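Gilberto Cusi on leaving the restaurant and cooking at home again

2/27/23

I'd been trying to pin Gilberto Cusi down for a chat for ages, so when he finally rang and said "come to Asthorpe, bring nothing, I've made soup" I was in the car before he could change his mind (I brought cake anyway).

He ran the kitchen at Clasau for years and left last July. I asked whether he missed it and he laughed at me for quite a long time.

"I miss the noise," he said. "I don't miss my knees hurting. For the first 3 weeks I cooked nothing at all – toast, cereal, whatever was there. My partner Ivar thought I was ill!"

What got him going again was a notebook. His old boss, Rigoberto Valderrama, had given it to him in 2000, when Gilberto was peeling onions and not much else, and it turned up while he was hunting for the car papers. It has 551 recipes in it, all numbered, and plenty of them are no more than a line long.

"Number 2 just says 'beans, longer than you think'. That's the whole recipe. And he's right, you know, I'd been rushing my beans for years."

So now he's working through the lot, in order, and cooking for two instead of a full dining room. I wondered if that was harder. Much harder, he said, and the shopping is the worst of it.

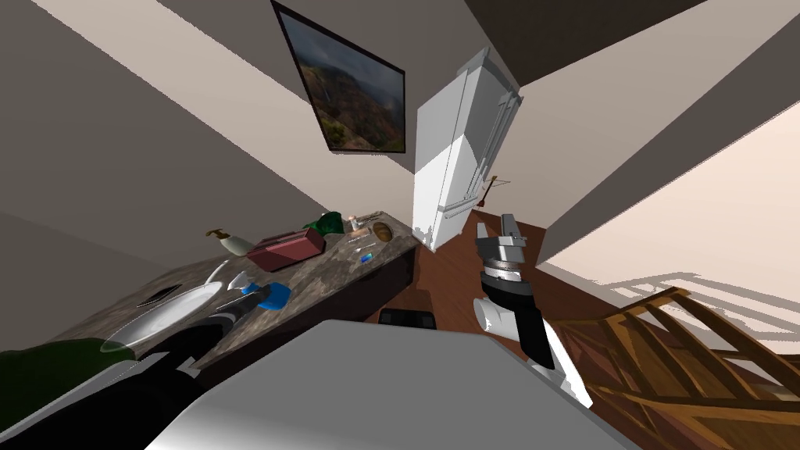 "I'd buy a whole box of leeks, out of habit," he told me. "We had leeks for breakfast. Ivar put his foot down after that, and now I get a list, and I have to stick to it."

The soup, by the way, was number 48 or possibly 84, he couldn't read the writing. White beans, lemon, a lot of black pepper. I had two bowls and asked for a third, and he looked very pleased with himself. I asked if there might be a book in all this. He pulled a face and said Mrs Morrison next door keeps asking him the same thing, and that he'd want to ring Rigoberto first. Then he cut the cake and wanted to know what I'd put in it.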